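October. Late, tea gone cold, writing this before I forget what we agreed.

Long one today. Plates again, then bowls. Finlay Tennant over from Lindsay with the new draft of the washing-up rules, which is now longer than the thing it's meant to replace. Read it on the bus. Half of it is Hidska's old checklist with the headings moved about. Still – the start position bit is better. Sponge in the tray before anything moves. Plates leaning in the rack, dirty side where the wrist camera can get it. Clear wood left between the arm and whatever it's going for. No one's hands over the table once the arm is live, and I mean no one, F. included. 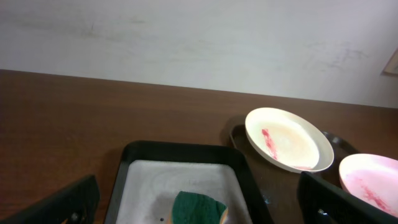
Argued about speed for most of the morning. Rostar's sheet says up to 100 mm a second near crockery, Torker's says nothing at all, just "suitable". Suitable for what. I wanted one number for open space and a slower one for contact, written on the card by the stop button. Finlay wants it in the software only. Got my way on the card I think, he went quiet and wrote something down.

Also agreed –

stop button gets pressed and tested before the first run, by whoever is running, not by whoever set up

log every near miss, even the dull ones. A plate that rocks and settles is a near miss. F. says we'll drown in them. Fine, drown

no changing the grip force halfway thorugh a set. Finish the set or scrap it

names on the sheet, not initials

Not agreed: glass. Ceramic and glass in the sink together is what people have at home so I say leave it in, with a lower force limit and a check of every rim first. Finlay says separate sets. He may be right, wet glass frightens me a bit. Parked till I've reread the Torker pages on slip, if I can find them.

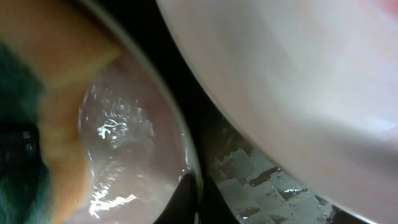 Tomorow

Type up the card. Big letters.

Ask Lindsay who signs off the draft, it still says "owner: tbc" on page 2.

Print the near miss sheet and put it by the door with a pen on a string, the last pen walked.

Ring Hidska re wording on breakages – who sweeps, and is the arm powered down first (yes. write yes)

Buy washing up liquid.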